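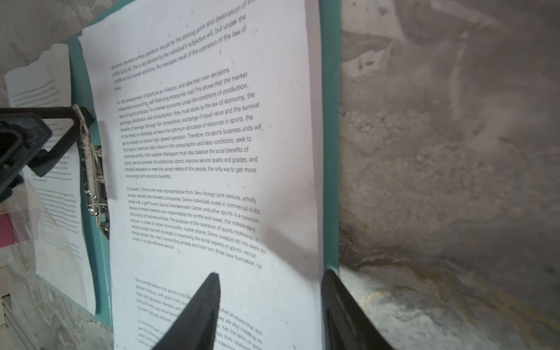 **Loose-leaf binding** is any way of holding sheets of paper together so that you can take one out, or slip one in, without wrecking the rest. The ring binder is the kind most people picture first, but the family is much bigger than that and includes post binders, lever arch files, disc notebooks, treasury tags, prong folders and the humble piece of string. I've been writing this entry for the Skumdale office history wiki on and off since June, and it keeps getting longer, so please forgive the detours (there are several, and I like all of them).

The opposite of loose-leaf is sewn or glued binding, the way ordinary books are made. A sewn book is finished when it leaves the bindery. A loose-leaf book may never be finished at all, and that one difference explains most of what follows.

## What counts as loose-leaf

People argue about this more than you'd expect! The usual test is whether a single page can be removed and put back in the same spot by somebody with no special tools. Ring binders pass easily. Post binders pass if you allow a screwdriver or a coin. Spiral notebooks fail, even though half the shops in Nallitberg shelve them right beside the binders, because once you tear a page out of a spiral it isn't going back.

Comb binding is the awkward cousin. You can open a plastic comb and add a page, and I have done it at a kitchen table with a butter knife, but you really want the machine. I leave it out of the strict definition and talk about it anyway whenever I get the chance.

A stack of paper with a bulldog clip on it is loose-leaf in spirit. Librarians I've asked tend to call it "a stack of paper with a clip on it."

## Early forms

Long before metal rings, clerks threaded papers onto a cord or pushed them down onto a spike. The word "file" itself goes back to the Latin for thread, by way of French, and it makes perfect sense once you've seen an old bundle of court papers strung through one corner. The trouble with a string file is the middle. If the letter you want is halfway down, everything on top has to come off first, and then go back on in order, and in a busy office that last part was always somebody else's job.

Ring binders as we know them came out of Germany in the later part of the nineteenth century, along with the hole punch, and that pairing is the bit I find so satisfying. Neither thing is much use alone. A binder with no punch is a box with teeth, and a punch with no binder makes confetti. The lever arch mechanism followed within a few years and made it possible to fill a really thick file and still open it with one hand.

Offices took to the idea quickly. Ledgers had been heavy bound volumes, with blank pages left after each customer's account in the hope that the guess was right. If a customer did well and filled his pages, the account carried on somewhere in the back with a note saying where. With loose sheets you simply put in another page.

## The hardware

### Rings

There are two main shapes, round and D. Round rings are cheaper and let the pages turn in a lovely easy way, but a full one leaves its pages sitting on a curve, so the edges fan out. D rings have a straight side and the sheets stack up square against it – better for thick files, and a bit clumsier for flipping. A slanted D exists too and behaves much like the plain one.

The rings sit on a spring plate. Nearly every complaint about ring binders comes down to that plate: it gets bent, the two halves of the ring stop meeting, and then pages catch in the gap. You can sometimes squeeze the halves back into line with pliers. I've managed it on 2 binders out of the 5 I tried last winter, so take that as you like.

### Posts

Post binders hold their sheets on short metal rods that screw together. They don't lie as flat, and you can't get at a middle page quickly, but nothing falls out of them. Photo albums and restaurant menus use them a lot, and so do sample books for wallpaper and carpet.

### Discs

In a disc system each sheet has a row of mushroom-shaped slots along one side, and you peel the page off the discs and press it on again somewhere else. It feels odd the first time and then it feels great. The slots do wear out, though, and the punch costs more than the notebook.

### Covers

Covers are usually board wrapped in plastic, cloth or printed paper. Plastic-covered ones wipe clean, which matters in kitchens and workshops, but the seams split after years of opening, and some of the older soft plastics have the nasty habit of lifting the print right off a page left pressed against them. If you have an old binder with a cover that feels sticky, put a blank sheet in at the front and back.

## Holes

This is where countries stop agreeing. Most of the world uses a two-hole pattern on A4 paper, with a four-hole version that adds an extra hole above and below the same pair, so a four-hole sheet still goes into a two-ring file. Sweden has its own four-hole layout with uneven spacing. In the United States and Canada the usual thing is three rings, made for letter paper, 11 inches tall.

None of the North American sheets will fit the others without being punched again. I moved a whole set of recipes from one system to the other and they now look as though they've been visited by moths.

Small personal organizers have still more patterns, generally six holes, in sizes that nearly match between makers and then don't. Buy the refill and the cover in the same shop if you can.

Torn holes are mended with little adhesive rings, sold as reinforcements. Children love these and will use up a whole packet on one sheet.

## What it changed

### Reference books that get updated

Law publishers saw the point early on. A set of tax rules goes out of date in spots, and it's wasteful to reprint the whole book over a few changed paragraphs. So subscribers got envelopes of replacement pages with an instruction sheet: take out these, put in those, keep this sheet at the front as proof that you did it. Aircraft manuals and repair manuals have worked the same way.

Doing the updates was known as filing supplements, and it was deadly dull. One slip and the book was wrong in a way that was very hard to spot. If you come across an old legal set at a house sale, check the front for the record of supplements, and check whether it ends suddenly.

### School

The loose-leaf notebook let students keep every subject in one cover with tabbed dividers between, add handouts where they belonged, and turn in homework without ripping it out of anything. Teachers liked that last bit. Filler paper became a back-to-school staple and still is, and a good many of us can still hear the snap of rings going off around a classroom at the end of the hour.

### Meetings and training

Anything that gets handed out at a course tends to arrive punched. The binder is a kind of souvenir as much as anything, and I own several I've never opened again. The spine label usually outlasts everybody's memory of what was taught.

## Loose-leaf in Skumdale

The local story is mostly the story of Flondik, the binder works that stood by the lower bridge in Nallitberg. Flondik made lever arch files for the shipping offices and later a cheaper ring binder for schools, sold with a paper spine label that never stayed stuck. Collectors call these "baldies" for that reason. A labeled one is worth having.

The best written source is Leif Bjarnason's typed guide to the Flondik catalogs, which was itself issued in loose-leaf form, with 2 sets of replacement pages. I have only ever found the first set. My own copy came from the Abdel Hamid stationery shop, where it had been holding up one end of a shelf, and they let me have it in exchange for a brick. Its section on spring plates is the clearest thing I've read on the subject, and the section on paper weights is wrong in at least one place – he mixes up the ledger and bond figures.

The guide dates the school binder to before the works put in its second press. The foreman's order book suggests it was after. I haven't been able to settle that one and would love to hear from anyone with an early catalog.

## Care and storage

Store binders upright, like books, and don't leave a half-full one on its own, as the pages sag and pull at the holes. A bookend or a neighbor fixes that. Big files can also be laid flat, but not in a tall pile, or the bottom covers bow.

Archives generally take papers out of their rings before putting them away, and use folders and boxes instead. Metal rusts and plastic gives off fumes as it ages. They'll note the old order first, and often keep a photocopy of the spine. For papers at home you don't need to go that far, but do get them out of the damp garage.

## See also

- Hole punch
- Filing cabinet
- Index card
- Treasury tag
- Flondik (company)

*Last revised December 11, 2022. The section on discs still needs a source for the early patents, and the Swedish hole spacing should be measured from a real sheet.*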